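The great brick sort, part two (red and yellow only, so far)

Last updated: October

Print this | E-mail this to a friend | 18 shares

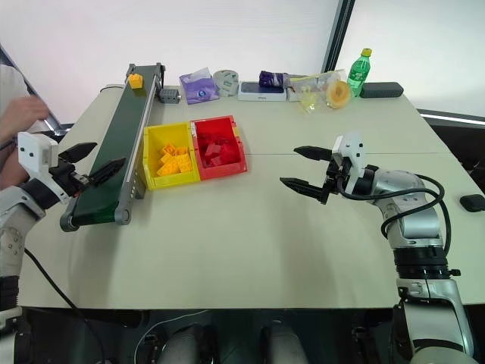
So when I left you last time I had decided to start with just two colors, and I'm glad I did, because the blue and the black would have finished me off. Red and yellow are easy. You can tell them apart in bad light, you can tell them apart before coffee, and you can tell them apart while listening to your sister on speakerphone (hi, Hilkka!).

For anyone new: I bought a big lot of used toy bricks from a guy in Varkesar who was clearing out his basement. The listing said 1,687 pieces. I have not checked and I'm not going to. They came in three moving boxes, all mixed together, with a fair amount of cat hair and one very old raisin.

My first method was to dump everything on a bedsheet and crawl around. Do not do this past the age of thirty. My second was muffin tins, which were fine until I ran out of muffin tins. What I've settled on is open-front bins, the kind with the slanted lip that you see in hardware stores, in the same color as whatever goes in them. Yellow bricks in the yellow bin, red in the red. I know it sounds babyish, but I cannot tell you how much faster it is when you don't have to read a label! Your hand just goes. And with the low front you can reach in and rummage without tipping the whole thing over, which I did twice with the shoeboxes.

The little conveyor belt is the part everybody asks about. Dark green belt, aluminum sides, one round black knob. Do I need it? No. Do I love it? Oh, yes. It keeps me from grabbing handfuls, and handfuls are how I end up with strays in the wrong bin. One brick at a time is slow but it's a nice kind of slow, like shelling peas.

A few people wrote in after part one about washing. I do mine in a mesh laundry bag in the sink, lukewarm water and a squirt of dish soap, then spread them on a towel overnight. Aleksi Seppälä swears by the dishwasher, top rack, but he also once melted a spatula, so make of that what you will.

My other tip is to put the table against a wall. Bricks bounce! Mine has a seam down the middle where the two halves meet, and it hasn't swallowed any yet, but I keep an eye on it. The downside of a wall is that the back of the table turns into a shelf for everything else I own. Tissues, tape, soda, a snack bag I crumpled up and never threw out, the box from a phone. I keep meaning to clear that whole row off and then I sit down and sort instead. The tissues can stay, they're good for dusty bricks.

Next up is white, and I'm a little nervous, as half of it has gone that sad piano-key color and I can't decide if old white and new white get separate bins. Kubiak (the hardware place, not the bakery) only had green and gray bins left on Monday, and I refuse to put white bricks in a green bin. I have principles. If anyone has seen white ones around Kalta, in the small size, leave me a note.

Also still looking for the other half of the drawbridge.

3 comments | Print this | E-mail this to a friend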